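About us

Stitville Tile and Bathroom started in January with 2 people and a van, fitting splashbacks in and near Nandell. We now have a showroom on Ticona Road and a team of 10, and most of our work is still bathrooms, kitchens and utility rooms in ordinary houses.

Small mosaic is what we are best known for. We keep 48 colours on the shelf, with the greens and greys in the greatest quantity, and we can order others. Mosaic takes longer to lay than large tiles and there is a lot more grout in it, so we quote for the two separately and tell you the difference before you choose.
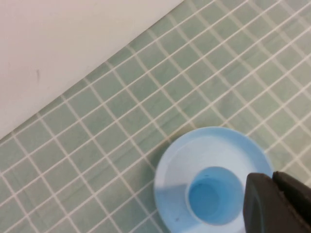
Small square mosaic in pale green with off-white grout, and a light blue plastic dish.

Grout colour is worth a bit of thought. An off-white joint shows up the grid, and a green one close to the tile makes the surface look plainer. We have sample boards of both in the showroom and you can take them home for a few days - please bring them back.

Gilberto Cuadros runs the fitting side and does most of the home visits himself. He will measure up, check the walls and floor, and send a written price. If a wall needs skimming first he will say so at the visit.

We also sell our own range of plain wall and floor tiles under the name Kekeletti. Trims, adhesive and grout are sold over the counter to anyone, trade or not. Part boxes of mosaic can be returned if the sheets are whole.

Parking is behind the building. Ring the bell if the front desk is empty.

Page last updated Mar 27, 2019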